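Notes for Session 4: How Fabric Behaves (Drape, Light and Sound)
Textiles in Everyday Rooms, course 403
Instructor: Maëlle Bouchard

Last time we finished with fiber and yarn, and several of you asked when we would get to actual cloth hanging in actual rooms. Today! This is my favorite session of the course, so forgive me if I run over.

1. What drape means

Drape is how a fabric falls under its own weight. Hold a silk scarf and a canvas tote by one corner and you know most of it already. The scarf collapses into lots of small, tight folds. The canvas makes one or two big stiff ones and sticks out at an angle.

Three things matter most here: how heavy the cloth is, how stiff the yarns are, and how tightly they're woven or knitted together. Finish comes into it too (a starched cotton and a washed cotton from the same bolt can look like strangers). Do the corner test on everything in the swatch box before you read the labels. Write down your guess first, please, even if it's wrong. Wrong guesses are great for discussion.

The classic lab version uses a round sample laid over a smaller round stand. You look straight down at the shadow it makes. A limp cloth makes a small, wavy shadow, and a stiff one makes a shadow nearly as big as the sample. We'll do this with a lamp, a jar lid and tracing paper, and it works beautifully.

2. Fullness

Fullness is the width of the cloth compared with the width of the space it covers. A panel with 100 percent fullness has twice as much cloth as it needs, so a 12-foot opening takes 24 feet of fabric. Stage people say "100 percent" and home curtain people say "double," and they mean the same thing. Keep this straight for the worksheet, as it trips up someone every year.

Flat-hung cloth shows every crease from the folding. Cloth with fullness hides them, because the eye reads the folds as one pattern. If you've ever wondered why cheap curtains sometimes look rich and expensive ones sometimes look sad, fullness is usually where to look.

3. Color and light

Black cloth takes in most of the light that hits it, but how black it looks depends on the surface. Velvet and other pile fabrics trap light between the standing fibers. A smooth, shiny black satin throws it right back at you in bright streaks. Colors set against a dark cloth seem to jump forward, and pale ones jump the most. I love this effect and could talk about it all day.

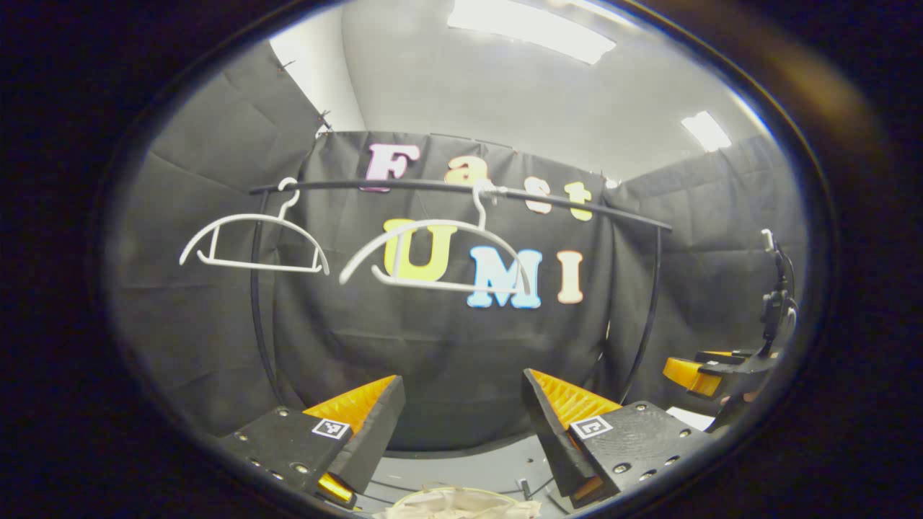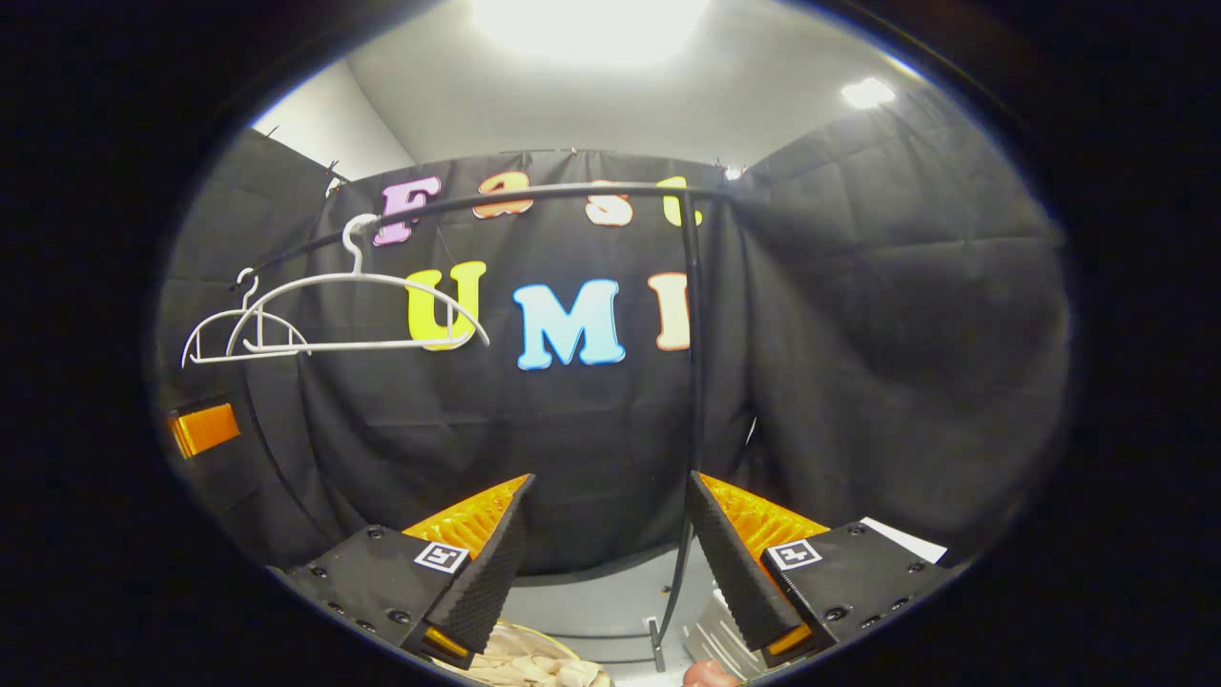
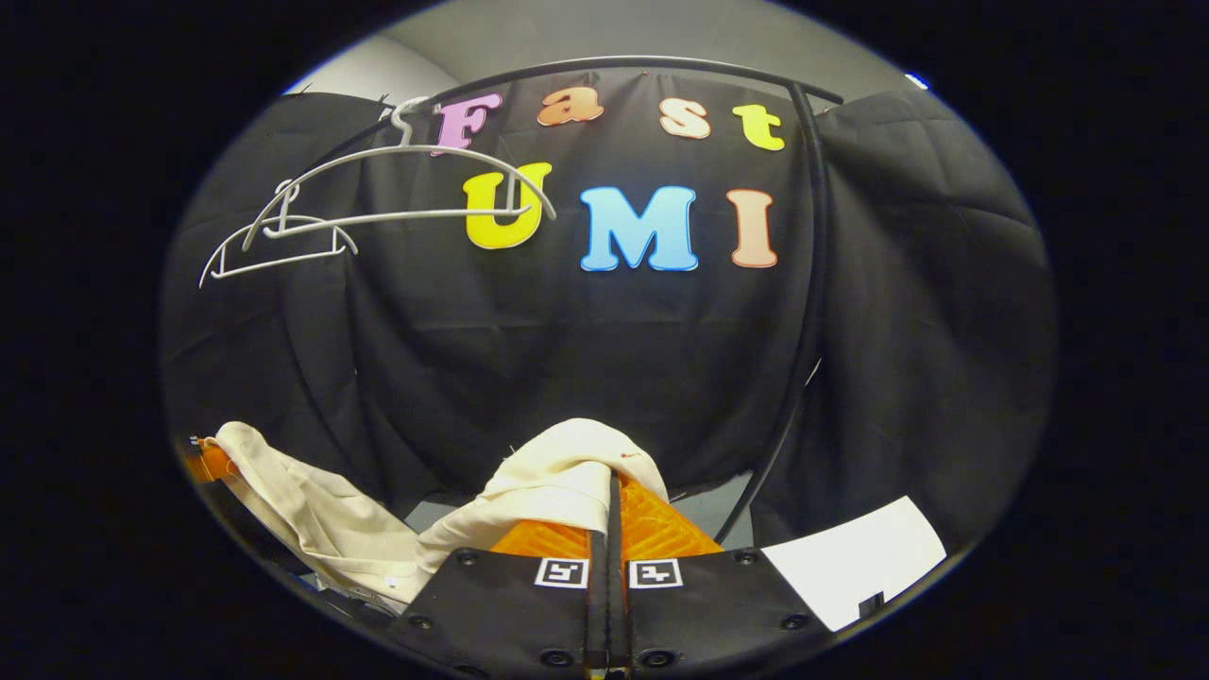
Fig. 4. Foam letters on black fabric, three views. Compare the folds and creases in the cloth.

Angle matters as much as color. Light from straight ahead flattens folds, and light from the side or from high up brings them out. Try it at home with a bath towel over a door and a flashlight. Move the flashlight slowly from front to side and watch the towel turn into a mountain range!

4. Sound

Soft, thick, porous cloth soaks up sound, mostly the higher part of it. Low notes go through as if nothing were hanging there. Folds help, and so does a gap between the cloth and the wall. Leena Mäkelä's reading on the old Padamcombe concert room is short and wonderful on this point. Read it for the part where they take the curtains down to be cleaned and the choir can't stand its own echo.

5. For next time

Read Gagnon, the chapter on weaves, and skip the dyeing section for now.
Bring one fabric from home, at least 20 inches square, that you think drapes well. Old shirts are fine.
Worksheet B, fullness problems. Show your steps.
Swatch boxes go back to Normand Chan in the materials room, with the lids on.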